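# The sisters at Wakby

*Vasylyna Bondarchuk has spent nine years with the papers of a small women's community. She spoke with Cillian Lynch.* 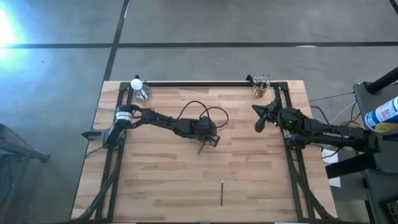
Who were the sisters at Wakby? They were a group of women, never more than 40 at a time, who lived under a simple rule of prayer and work and taught girls from the farms nearby. Their house opened in 1668 and stayed in use until the last two sisters moved to Testby.

Bondarchuk came to the subject through a box of account books. She had been asked to list the contents for the parish at Testby and expected to finish in a week.

"The first book was mostly flour and candles," she says. "Then I got to a page where the handwriting changed. Someone had written down why a sister was being sent home. It was four lines long and it was very kind. I wanted to know who wrote it."

The writer was the second superior, Mother Agnes Flanagan, who ran the house for most of its early life. She left no book of her own. What survives is 90 letters, most of them to a priest who heard the sisters' confessions and who seems to have worried a great deal about their health.

"He thought they fasted too hard," Bondarchuk says. "She agreed with him. She writes back that she has ordered soup for everyone and that two of the sisters are cross with her over it."

The community was not enclosed at first. Sisters walked to the farms in pairs, taught reading and the catechism, and were home before evening prayer. After a change of bishop they were told to stay behind a wall like other nuns. The letters from that time are short. Flanagan asked for permission to keep the school, was refused, and asked again.

I asked whether she was being disobedient.

"I don't read it that way," Bondarchuk says. "She closed the school the day she was told to. She also wrote every few months to ask for it back. Both of those were allowed."

The permission came in the end, with a condition. The girls had to come to the house, and they were to be taught in a room with its own door to the road. Bondarchuk has found the bill for the door - the carpenter was paid partly in cheese.

The daily timetable is known from a single sheet pinned into one of the account books. The sisters rose at four, prayed the office together, and kept silence until the midday meal. Lay sisters, who did most of the heavy work, had a shorter set of prayers they could say by heart. Bondarchuk would like to know more about them.

"They are in the accounts because they needed shoes," she says. "In the letters they hardly appear. I have first names for most of them and not much else."

She is now preparing the letters for print, with the spelling left as it stands. A second batch of papers, from the years after Flanagan's death, is still in Testby and has not been sorted. Bondarchuk plans to start on it in August. The parish has given her a key and the use of a desk by the vestry window.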